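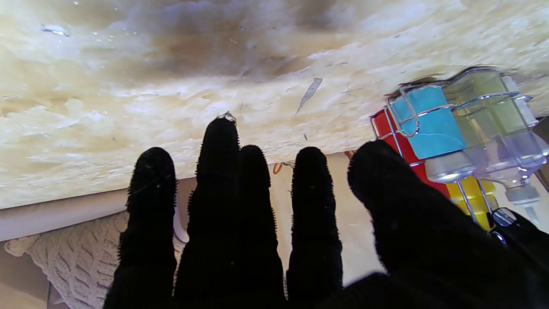 4. Adding Package Sources and Installing Tweaks

Section 4 covers adding a source to the Mersha package manager, installing a tweak on an Android device, and removing one that prevents the device from starting normally. Complete Section 3 (Unlocking and Rooting) before you begin. The steps apply to Mersha 2.4 and later. Menu names differ slightly in older versions.

4.1 Before you start

Check the following on the device:

- Root access is granted to Mersha. Open Mersha > Status. The first line must read "Root: granted".
- At least 700 MB of free space is available on the internal partition. Space on a memory card does not count toward this figure.
- The battery is charged to 60 percent or more, or the device is connected to a charger.
- A full backup exists on a computer or other storage. Section 2 describes how to make one with Hastum.

CAUTION: Do not install tweaks on a device with an encrypted system partition. Mersha does not detect this condition in every case, and the device may need a full restore.

4.2 Adding a source

1. Open Mersha and tap Sources.
2. Tap Edit, then Add.
3. Enter the full address of the source, including the "https" prefix. Addresses are case sensitive after the first slash.
4. Tap Verify. Mersha downloads the package index and checks its signature.
5. If the signature is valid, a green key is shown next to the source name. Tap Save.
6. If the key is gray, the source is unsigned. You can still save it, but its packages are not updated automatically.

NOTE: The Urkum source is included by default and cannot be deleted. To hide its packages, clear the Show in Search box on its detail page.

A refresh runs each time Mersha is opened. On a slow connection, the first refresh of a large source can take roughly 91 seconds. The progress bar may appear to stop during the last part of the download. Leave the app open until the word "Done" is displayed. If you close it early, the index is discarded and the refresh starts over.

4.3 Installing a tweak

1. Tap Search and enter the name of the package.
2. Open the package page and read the Requires line. Any missing packages listed there are added to the queue.
3. Tap Queue. Repeat steps 1 and 2 for any other packages.
4. Tap Review. Confirm that no system package appears under Remove.
5. Tap Apply. The screen may go dark once or twice.
6. When prompted, tap Soft Restart. A full restart is needed only if the package page says so.

CAUTION: Install one tweak at a time if you are not familiar with it. Two tweaks that hook the same system method can each work alone and fail together – the log does not always show which one is at fault.

Tweaks built on the Aso hooking library must match the installed library version. Mersha blocks the installation if the major version is different. A difference in the minor version produces a warning, which you can dismiss.

4.4 Starting in safe mode

Use safe mode if the device restarts repeatedly or the home screen does not load.

1. Hold the power button until the device turns off.
2. Press the power button again and release it.
3. When the maker's logo is displayed, hold Volume Up.
4. Release the button when the words "Hooks disabled" are shown at the bottom of the screen.
5. Open Mersha > Installed, sort by Date, and remove the most recent tweak.
6. Restart the device without holding any button.

On devices with no separate volume keys, connect a computer and use the command "mersha --safe" as described in Section 7.

4.5 Error codes

Code 12: The index could not be read. Delete the source and add it again.

Code 31: Not enough space. Clear the package cache under Settings > Storage. The cache holds up to 96 packages before the oldest are deleted.

Code 33: Root access was refused. Open the root manager and remove Mersha from the denied list, then restart the app.

Code 40: Library mismatch. Update Aso first, then apply the queue again. Packages already in the queue are kept after the update.

Section revised Apr 10, 2020. Continue with Section 5, Backing Up Tweak Settings.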